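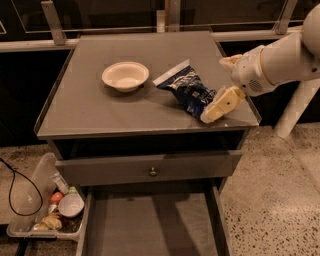 Gripper trials at Vondudwood: a snack bag on the nightstand, with the lower finger resting on one end of it.

Come and run grippers with us this August

The manipulation group at Vondudwood is looking for 6 people to join our summer gripper comparison. You'll drive a robot arm through everyday pick-and-place jobs, swap the fingers, and do it all over again with the next set. If you've ever watched a machine fumble a bag of chips and wanted to take the controls yourself, we would love to hear from you!

We have two gripper designs to compare, the cream two-finger one in the photo and a softer one called Vikosen that Yoshinori Ikeda has been building here since last winter. Both go on the same arm and both get the same household things to handle: bowls, snack bags, small bottles, toy food, drawers with little round knobs. Bags are our favorite. They crumple, they slide, and a grip that worked beautifully one time can miss completely the next.

Our spring round gave us 2,158 logged grasps, and 426 of those were on bags and pouches. That was enough to show us that the person at the controls matters a lot, so this time we want more operators with different habits and different hands. Left-handed people, please apply – we had only one in the spring and her results were fascinating.

What you'll do
Guide the arm using a pair of hand controllers
Work through a task card (move the bag, place the bowl, close the drawer)
Score each grasp on a simple sheet right after you make it
Tell us what felt awkward, in your own words

Sessions run two and a half hours with a long break in the middle, starting at 9:30 a.m. or 1:30 p.m. Each person does four sessions. The first hour is all practice, and Birsen Soylu will sit with you until the controls feel comfortable. Most people get there quickly, and it's a lot of fun once you do.

Who can apply
Anyone 18 or older who can sit or stand at a workstation and read task cards in English. You don't need a technical background. Past operators have included a baker, a piano teacher and several students. If you use glasses, bring them, as judging depth on the screen takes some care.

Pay is $1,000 for the full set of four sessions, and you'll be paid for each session you finish if you have to stop early. Lunch is on us, and the bus to Prernthorpe stops right outside.

To apply, send a few lines about yourself to Perihan Çınar at the Vondudwood front desk, along with the start time you prefer and which hand you write with. Questions about the grippers themselves can go to Yoshinori, who is always happy to talk about fingertips.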